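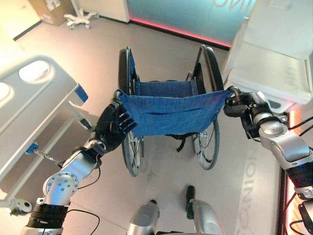 Both hands on a folding wheelchair, blue backrest between them.

Sillix five-fingered hands: review by Flora Kerr

I've wanted a proper go with these since June, and they're a joy! We tried them against the Rankin two-jaw grippers on the same pair of arms, 40 grasps each on the wheelchair's push handles. The Rankins are quick and tough, but they like a handle dead square. The Sillix fingers curl round and find their own hold, even when my aim was 6 mm out.

The Ernero controller took me two evenings to set up (the manual is thin), and then I hardly touched it.
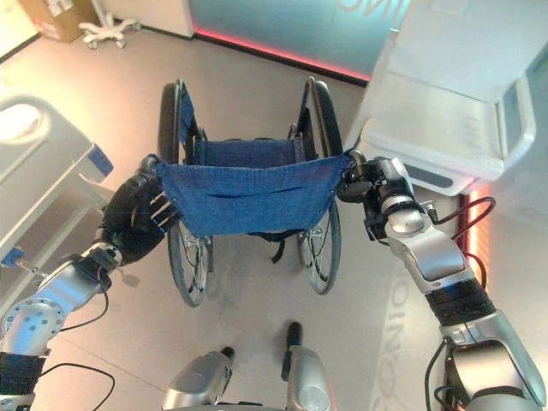

Evander Dow disagrees with me on price, and says he'd still buy the Rankins and spend what's left on better wrist cables. Fair point, cables are my one real grumble too. They loop out a long way and I'm forever checking them before a turn.

Letting go matters as much as holding on, and I love how wide the fingers open. 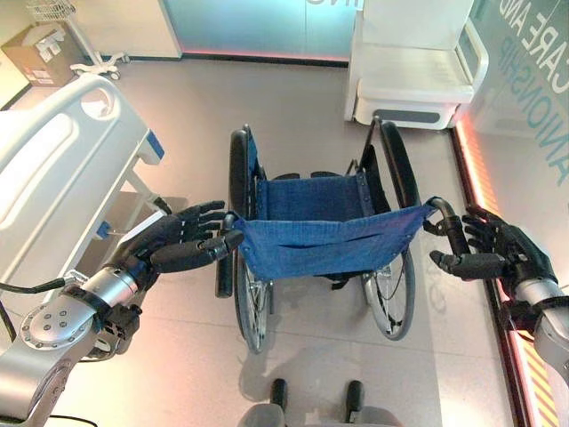
Settings I'd change first

Drop the closing speed to 2 and leave the thumb delay alone.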